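Frequently asked questions: robots and chores

Can a robot clean my house yet?
It can vacuum an open floor if you pick up the socks first. Past that, be careful what you believe. Most clips of laundry folding are sped up, and you rarely see the tries that failed.

What about the shop floor?
Better, within limits. A machine that moves the same part from the same spot all day is old news. Ask it to find a rag under a bench and you'll be waiting a while.

Mismont says its arm learned to wipe counters from 1000 recordings. Is that a lot?
It's a lot of wiping. We would like to know how it does on a counter it has never met. Nastum claimed 2000 and didn't answer that question either.

How do they teach these things?
Often a person does the job by hand with a gripper that has a camera on it, over and over, and software tries to copy the moves. Cloth is still hard. It never lies the same way twice. 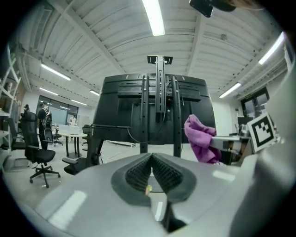
Gripper view of a workroom, with a purple cloth hanging beside the monitor.

Should I put down a deposit on the Clendik home helper?
We wouldn't. Ask for an uncut video at normal speed, in a kitchen the company didn't set up. Ksawery Pietrzak, who edits this page, asked for one in November and got a brochure.

Will you change your mind?
Sure, when one of them puts away the dishes in my house for 7 days without help.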